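Home Questions Tags Users Unanswered Ask a question

Two-arm sim: choosing between two gripper models for picking a flat oval object out of a shallow tray

Asked by Reet Liepiņa, 5/22/26

I have a two-arm setup in simulation and need to settle on a gripper model before I start collecting runs in bulk. The two candidates are the one that came with the Wudlow arm package, which has long tapered fingers, and the Tevia parallel jaw, which has short flat pads. The arms and the controller stay the same either way. Only the part after the wrist changes.

The task is a pick from a low-walled tray. One arm takes the object, the other is meant to stay out of the way or steady the tray. I have a dark brown oval piece on the tray floor, right of centre, and a few other things towards the back of the table so the background isn't bare. Both grippers start open, one each side of the tray. 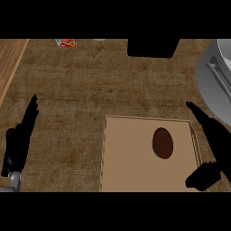

With the tapered fingers I get a good pick in 8 out of 11 tries. With the Tevia pads it is 10 out of 11, but twice the palm touched the tray wall on the way down and moved the tray. I counted those as good picks because the object came up. I am not sure I should have.

My worry with the tapered fingers is contact. When they close, the tips meet the edge of the object at what looks like a single point on each side, and on the failed tries it rotates and drops back. I tried raising the friction value and it made the picks look better, but I don't trust that.

So, two things. Is it worth keeping the long fingers for the reach, or should I move to the pads and deal with the wall? And is the friction setting a fair thing to change when comparing two grippers?

Things I have already checked:
- object mass is the same in both sets
- closing speed is the same
- start pose is the same for both arms
- controller gains not touched since March

3 answers, sorted by votes

Answer by Pongsak Somboon

Friction first. Leave it alone, or set it once from something you can measure and use that value for both. If you tune it for one gripper you are comparing your tuning.

On the fingers, a point contact on each side lets the object turn about the line between the two points. More closing force won't cure that. Your engine may have a torsional friction term for contacts. In many set-ups it is off unless you ask for it, and then a narrow fingertip behaves worse than a real one would, as a real tip with a rubber cover has some area. Turn it on for both grippers and run your set again before you decide anything.

Also look at the collision shapes and not just the visual mesh. We had the Inthanon hand in our sim for a good while with a convex hull round each finger, and the hull was fatter than the finger everywhere except the tip. It looked fine on screen. Draw the collision geometry over the render and step through one failed pick.

Then there is the direction of approach. From the overhead view you can judge where the fingers are against the tray edges, but you get very little idea of their height above the floor.

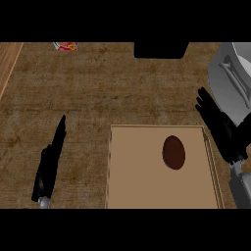 Page 2

I would add a second camera low down at the side, level with the tray rim, only for checking. You don't have to feed it to the policy. With it you can see whether the tips reach the floor before they close or stop short and grab the upper edge of the piece. If they stop short, the object will squeeze out downwards, and from overhead that looks just like a rotation.

As for the wall, I would count a touch that moves the tray as a fail. Write the rule down before the next set and apply it to both grippers. Your 10 becomes 8 if those two touches were on separate good picks, and then the two grippers are level.

Comment from Reet Liepiņa: They were separate picks, yes. Torsional friction was off. I will run both sets again with it on.

Answer by Hugo Vidal

I'd go with the pads. Turn the wrist so the jaw opens along the length of the tray and you get more room at the side wall. I use Corkumau pads on a similar job and almost never hit the tray now. Can't help with the sim settings, mine is all on hardware.

Answer by Nattawut Chantharasri

11 tries each is too few to tell these apart. Move the start position of the object a little each time as well, otherwise you are repeating one pick. Which timestep are you using? If it is large, thin fingers can sink into the object before the contact is solved, and you get odd kicks.

Comment from Sakda Phromma: Second this about the timestep. Halve it and see if the failures change. If they do, sort that out before you compare anything.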